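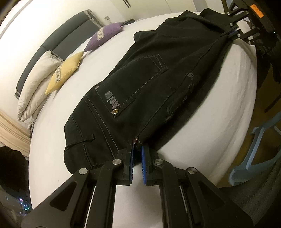 2020-02-27

Floven grippers, trouser folding, bed setup. Left unit dropped sync with the right at episode 1,573. Jaw width on the left froze at its last value while the pose kept updating, so the log looks fine unless you plot the width.

Found 3 more episodes with the same flat trace, all black denim, all during the stretch with both tools clamped. No fault raised by the Jostov recorder. It only checks that packets arrive, not that the value changes.

Swapped the encoder cable, repeated the pull 6 times. Fault came back on the fourth. Original cable refitted. Suspect the connector shifts when the linkage is loaded near full close. Not confirmed.

Added a check: flag if width is constant for 100 samples while pose moves. Will false-alarm on long holds.

Affected episodes pulled from the Gikow set. Boateng firmware not touched. Open the left housing next.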